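Reading Business Forecasts
Handout 5: Where the numbers come from
Course tutor: Halyna Zakharchenko

Bring this to the October seminar along with the Jesent report. You don't need to have finished the report. Few people who quote it have.

What we are looking at

Last time we dealt with forecasts made by governments, which are at least argued over in public. This handout is about the other sort: the market forecast sold by a private firm, usually as a long report with a short free summary. The summary is what reaches the newspapers. It will say that a market is worth so much now and will be worth so much more in ten years, and it will give a growth rate to one decimal place.

My own view, which you are free to attack, is that most of these figures should be treated as advertising until somebody shows you the working. Some are better than that. The trouble is that from the summary alone you can't tell which.

The Jesent case

Jesent's report on spending by small manufacturers rests on a survey. The summary mentions 2454 firms. Read the methods page at the back and you find that 2454 is the number of firms invited to take part. The number that sent back a usable form was 500. That is a reply rate of just over 20 per cent, and it appears nowhere in the summary or the press release.

A low reply rate doesn't sink a survey by itself. What matters is whether the firms that replied are like the ones that didn't. Here we have good grounds for doubt. The form took 60 minutes to fill in. Who has an hour to spare for that? Larger firms with an office, I would guess, and firms already thinking of buying something. Jesent says the results were "weighted to reflect the sector" and leaves it there. Weighted by what? Size, region, trade? You can correct for size if you know it. You can't easily correct for keenness.

Then there is the question itself. Firms were asked whether they "expected to consider" new equipment in the coming years. By chapter two of the report this has turned into "plan to invest", and by the summary it is "will invest". Trace the wording through all three places and mark each change. It is dull work and you will do a lot of it on this course.

Intentions and orders

Yevdokiia Pasichnyk's paper (in your reading pack) compares what firms said they would spend with what their accounts later showed. The gap was large and nearly always in the same direction. I think she leans too hard on one trade, and her sample is small as well, so don't swap one set of shaky figures for another just because they suit a doubter. Her method is still the right one. Go back and check.

Clullov and Pakar both publish rival forecasts for the same sector. They are often cited as backing Jesent up. Look at their sources: Clullov takes its starting figure from Jesent, and Pakar takes its growth rate from Clullov. Three reports, one survey. 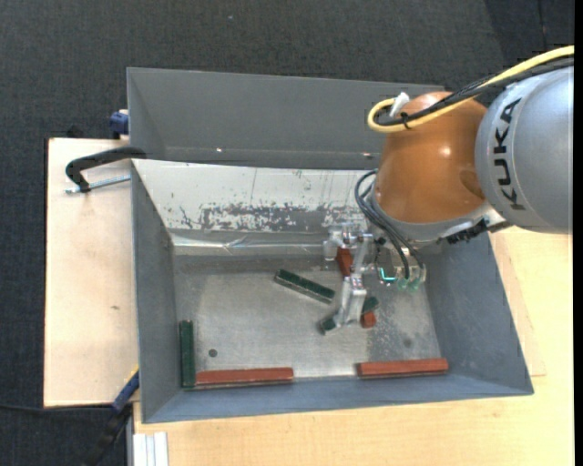 Fig. 1. KUKA robot arm with gripper, over a metal bin.

A word on "equipment". Jesent counts machines, software, training and service contracts under the one heading. Lytvynenko counts machines only and gets a far lower total. Neither is wrong, but a newspaper that sets last year's Lytvynenko figure beside this year's Jesent figure will report a boom that never took place. Always check that the start and end of a trend line were measured in the same way.

For the seminar

Find one market forecast quoted in the press and follow it back as far as you can. Write down where the trail stops. If it stops at a paywall, say so and give the price.

Work out what the Jesent headline would be if every firm that failed to reply planned to spend nothing. Then decide whether that is any sillier than what Jesent did.

Reading: Pasichnyk, sections 1 and 3. Skip the appendix unless you like regression tables.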